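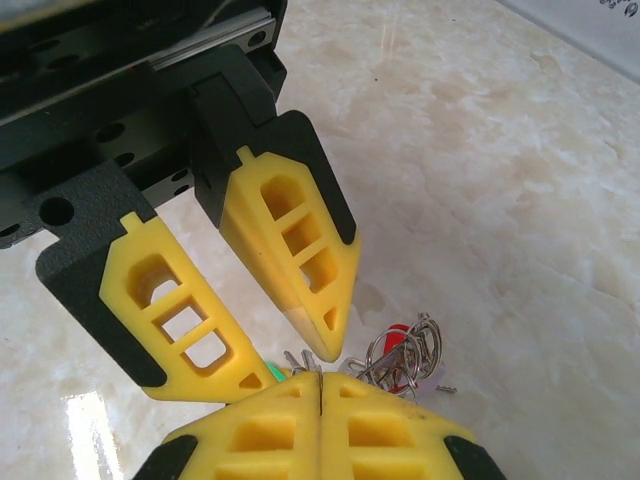
Welche Merkmale eines Stadthotels nennen Gäste, wenn sie ihre Wahl nachträglich begründen? In unserer Befragung wurde an erster Stelle die Entfernung zum Bahnhof genannt, erst danach folgten Preis und Frühstück.

Abbildung 1.

4.2 Lage und Ausstattung als Gründe der Hotelwahl

Die Auswertung in diesem Abschnitt bezieht sich auf die 131 Fragebögen, welche in Jandholm vollständig ausgefüllt wurden. Befragt wurden Übernachtungsgäste in 15 Häusern der mittleren Kategorie. Die Erhebung endete am 30. Juni 2023, so dass die eigentliche Hochsaison nicht enthalten ist. Dies muss beim Vergleich mit der Untersuchung von Juhl und Bjarnason beachtet werden, welche ihre Daten im Dezember erhoben haben und deshalb einen höheren Anteil an Geschäftsreisenden vorfanden.

Die Gäste wurden gebeten, den wichtigsten Grund für ihre Wahl in eigenen Worten anzugeben. Die Antworten wurden anschließend von zwei Personen unabhängig voneinander kodiert; in strittigen Fällen entschied Hjalti Ingvarsson. Als «Lage» wurde eine Antwort nur dann gewertet, wenn ein konkreter Ort genannt war, also der Bahnhof, der Hafen oder die Altstadt. Allgemeine Aussagen wie «schön gelegen» kamen in die Restkategorie. Diese Regel ist streng, und der Anteil der Lage wird durch sie eher unterschätzt.

Insgesamt 46 Gäste gaben die Nähe zum Bahnhof als wichtigsten Grund an. Unter ihnen waren viele, die nur eine Nacht blieben und am nächsten Morgen mit der Fähre weiterreisten. Bei den Gästen mit längerem Aufenthalt verschiebt sich das Bild -- hier werden der Zimmerpreis und die Ruhe der Straße häufiger genannt, während der Bahnhof an Bedeutung verliert. Tuominen hat einen ähnlichen Zusammenhang für kleinere Küstenorte beschrieben, allerdings ohne nach der Dauer des Aufenthaltes zu trennen.

Die Ausstattung der Zimmer spielte in den freien Antworten eine geringe Rolle. Wo sie erwähnt wurde, betraf es meistens das Bett oder die Möglichkeit, das Fenster zu öffnen. Daraus darf man nicht schließen, dass die Ausstattung den Gästen gleichgültig ist. Wahrscheinlicher scheint uns, dass in dieser Kategorie ein gewisser Standard vorausgesetzt und deshalb nicht als Grund genannt wird. Dalsgaard spricht in diesem Zusammenhang von «stillen Erwartungen», die erst bei einer Enttäuschung zur Sprache kommen.

Nicht geprüft werden konnte, ob der Buchungsweg einen Einfluss auf die Antworten hat. Zwar wurde er im Fragebogen erfasst, doch haben viele Gäste die Frage übersprungen, vor allem wenn eine andere Person die Reise gebucht hatte. Für die zweite Erhebung wurde die Frage neu formuliert und an den Anfang des Bogens gestellt.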